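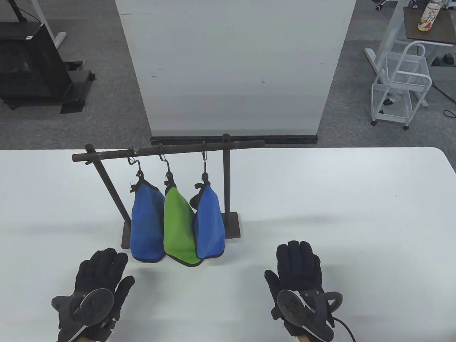

5/13/21

I moved my sewing and mending stuff out of the bedroom closet last week, and it took longer than I planned. Most of it was fabric I bought at the Pullwood market when I still thought I would make curtains. I kept the heavy cotton, a few zippers and the good scissors. The rest went in two bags to the thrift store on Perrin Street.

The reason for the move is that I want to do small repairs again. I stopped in January when the old machine started skipping stitches. The shop in Skeststead wanted more for the tune-up than I paid for the machine, so I cleaned it myself with a brush and a drop of oil. It turned out the needle was in backward. I had been blaming the tension for months.

Since then I have fixed two pairs of jeans, a pillow cover and the strap on my work bag. The strap took the longest. I used a 16 needle, which is made for denim, and turned the wheel by hand over the thick part. A box stitch with an X through it has held up fine so far, and I carry a laptop and lunch in that bag every day.

Thread is where I changed my mind. I used to buy the small mixed packs because they were cheap, and then run out of black halfway through a hem. Now I buy one 1,000-yard spool each of black, gray and off-white. Those cover nearly everything I own. If a repair needs red, I buy red.

I also tried binding raw edges with bias tape, which I had always avoided. Straight sides are easy. Corners are not, and mine still come out lumpy. What helped was clips in place of pins, and sewing slower than feels normal. I stop one tape width from the corner, fold, and start again on the next side. My first four corners were bad enough that I picked them out — the next ones I left alone.

The sewing table is now by the window at the back of the apartment. The light is good until late afternoon. After that I need the lamp, and the only outlet on that wall is already taken by the machine, so I have a power strip on the list.

Next up is a rain jacket with a torn pocket. The tear is along the seam, so it should be simple, but the fabric is coated and every needle hole stays. I'm going to practice on a scrap first. Seam tape is on order from Solbridge and should get here in 3 days.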